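The Table You Stop Seeing

I have owned a lot of things that sit on tables, and for most of my life I paid no attention at all to the tables. Then in February I cleared mine off to wipe it down, stood there with the rag in my hand, and thought, well, look at you! All that grain I'd been covering up with mail.

So this is a story about tabletops, and about the tall, shiny, slightly silly things we put in the middle of them. I've been reading up, moving things around, annoying everyone at dinner. I have opinions now.

Let's start with the wood. Pale tabletops have taken over (every coffee place in Prudau has them, and half the apartments I've been in lately), and I used to think of them as the oatmeal of furniture. Then I started really looking. A good pale top has a lot going on if you give it some decent light. The grain wanders. It runs straight for a while, then loosens up into a big lazy swirl, then tightens again into fine little streaks. Dark walnut shouts its pattern at you from the doorway. Pale wood makes you come over and lean on it.
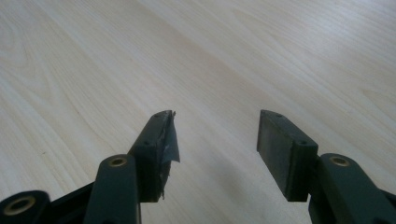
Cream to beige, with the grain drifting on the diagonal and a bit of gloss where the light lands.

A smooth finish with a little shine is what I'd pick, even though the magazines have been pushing chalky matte surfaces for years. I had a matte table once, from a shop called Toder that sold me the chairs too, and every olive I ever dropped on it is still there in spirit. A slightly glossy top wipes clean in one pass, and it does lovely things with daylight. You get a soft bright patch that slides across the wood all afternoon, and anything you stand on the table throws a nice gray shadow. I moved mine closer to the window for exactly this and now I can't get to the radiator. Worth it.

Corners matter more than I expected, too. Square corners look crisp in the store and then you walk into them at night in your socks. My hip has a strong preference for rounded ones. They also make a small room feel easier to get through, which I would have called nonsense before I lived with a rounded table for a winter.

And can I put in a word for the grommet? You know, the little round hole with a cover, up near the back edge, meant for lamp cords and chargers. People apologize for them, as if a table with a grommet were a desk that wandered into the wrong room. I love a grommet! My table does dinner, taxes, gift wrapping and one extremely long jigsaw puzzle, and the cord for the lamp has to go somewhere. A dark cover on pale wood looks like a beauty mark, if you're in a generous mood.

Going up instead of out

Okay, now the fun part. Once you have a clear table you want to put something on it, and most of us reach for something low. A fruit bowl, a tray, a runner with candles on it. They're all fine and they all eat up the room where the plates should go.

My current obsession is the tall metal stand. One slim rod, a round base, and a dish way up top. It takes up about as much table as a saucer and gives you something to look at from across the room. I first noticed one in the window at Mota, a housewares store I go into for sponges and leave an hour later with no sponges. It was stainless steel, so bright I could see the whole street bending around in it, and I went back twice before I admitted I wanted one.

The shape of the top is where the personality lives. You can get plain dishes, scalloped ones, ones with a rolled lip. My favorites have points all the way around, curving out from the rim like a star, with a round knob standing up in the middle. It's part cake stand, part crown. Put one in a plain room and the room sits up straighter.

The base deserves a look before you buy. I like a shallow bowl shape, because it gives the stand a proper foot and catches the light a second time down near the wood, so there's a glint at the top and another at the bottom with that skinny polished rod between them. Set it down on your own table if the store will let you take it home on approval, and give the tabletop a gentle nudge with your knee. You'll know right away if you can trust it with a toddler in the building.

Then there's company for it. One tall thing alone can look a bit like it's waiting for a bus. I'd add one small thing, low and close, in the same metal: a little round cup is perfect. Keep it off to the side, never lined up dead center, and leave the rest of the wood bare.

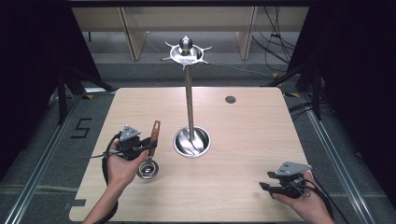

Living with something shiny

Polished steel shows every fingerprint you own. I won't pretend otherwise. I've tried vinegar, I've tried a fancy paste from Trisilel, and I've ended up with a damp cloth followed right away by a dry one, which costs nothing and takes less time than finding the paste. Wipe the rod top to bottom in one go. Do the dish last, and if yours has points, go around slowly and mind your knuckles.

It will also reflect whatever you've got in the room, so a stand like this has made me tidier against my will. I can see the laundry chair in mine. It's tiny and curved and upside down, but I know what it is.

As for what goes in the dish, I change my mind every week. Wrapped candies were good until they were gone. Tangerines looked wonderful and were too heavy for my nerves. Right now it's holding 26 paper stars left over from a birthday, and I think next I'll leave it empty for a while and see how I like it. The mail has a basket by the door these days, and most evenings it even ends up in there.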